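May 10, 2021

Sorting day, take two

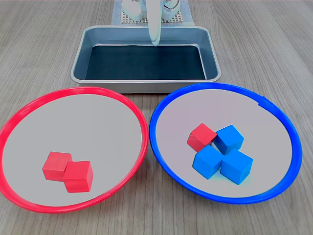 Red bin, blue bin, and the tray with nothing in it.

So yes, there is a red one in with the blues. I saw it when I got home and opened the picture on my phone with a bowl of cereal in my other hand, and I laughed out loud at the kitchen wall. All that talk from me about keeping the colors apart!

I should back up. I've been going over to Sestham to help Kulsoom get the learning room ready (she calls it the learning room, everybody else still calls it the back office), and my job since April has been the small stuff. Blocks, beads, counters, the little wooden fish, all of it. There's a shelf label that says 600 PCS in somebody's old handwriting and I made the mistake of taking that as a challenge. I got as far as 186 before Parveen Satti came in to ask about the curtains, and then I had no idea if I'd been on 186 or 187, so I wrote down 186 and went and looked at curtains.

The curtains are going to be the yellow ones, by the way. I voted for green. Moving on.

I am so pleased with the bins, though. They're wide and shallow, so you can see right to the bottom without tipping anything out, and the rims are such a good loud red and blue that you could pick them out from the doorway. Kulsoom wanted baskets with lids. I said lids get lost, and she said so do blocks, and we went back and forth like that until Rosalía told us both to have some tea. The floors of the bins are a plain pale gray and I like that too, the cubes really stand out on it. Two reds sitting snug together in the one, and then my mixed little party in the other.

The tray is the part I'm still not sure of. It's a nice solid thing, metal with rounded corners, and dark on the inside, and the idea is that everything starts in the tray and gets sorted forward into the bins. Fine when it's me. But I keep picturing small elbows and that metal rim. Sohail says I'm fussing. Sohail also says the gray table is going to show every fingerprint, so I don't think he gets to talk about fussing!

I do love that table. I thought it would look cold and it doesn't, it has that fine grain running through it and it makes all the colors look cleaner somehow. I'd have one at home if I had anywhere to put it. (I measured the spot under the window when I got in. 26 inches. No.)

What else. Parveen Dhanial brought the samosas again and I had more than I'm going to write down. She also brought a bag of yarn for me that her sister didn't want, a whole lot of a soft rusty orange, and I've already decided it's a cardigan even though I have the Clastmont blanket half done and swore I'd finish it first. The blanket is at row 137 and I'm sick of the sight of it. Maybe sleeves only. Maybe I just start one sleeve and see.

Took the long way home past Ikier and the lilacs are out – I could smell them with the windows up. Called Mom from the car once I'd parked and told her about the blocks, and she said when I was little I wouldn't sort anything by color, I put everything in order of which ones were friends. I don't remember that at all. It might explain the red one.

Things for next time: felt pads for under the tray, a new label for the shelf (with a real number on it, if I ever get one), and give Kulsoom back her good scissors, which are in my coat pocket for some reason. And ask Rosalía what kind of tea that was. It had cardamom in it and something else, and I've been trying to think what it was all evening.

Bed now. The cat is already on my side.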